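Goltia reading club - progress report, 2018-06-17

Hi Declan, good news first: we signed up 142 kids this spring, and most of them are still turning up!

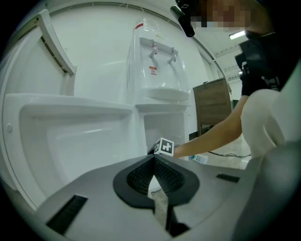
The Altton branch now opens two evenings a week, and the new shelves are in (finally - the first set came in the wrong size). We've spent $196 on snacks, a bit over plan. The Sivel branch still needs a reading lead before August, so I'm meeting five people next week and will send you my pick.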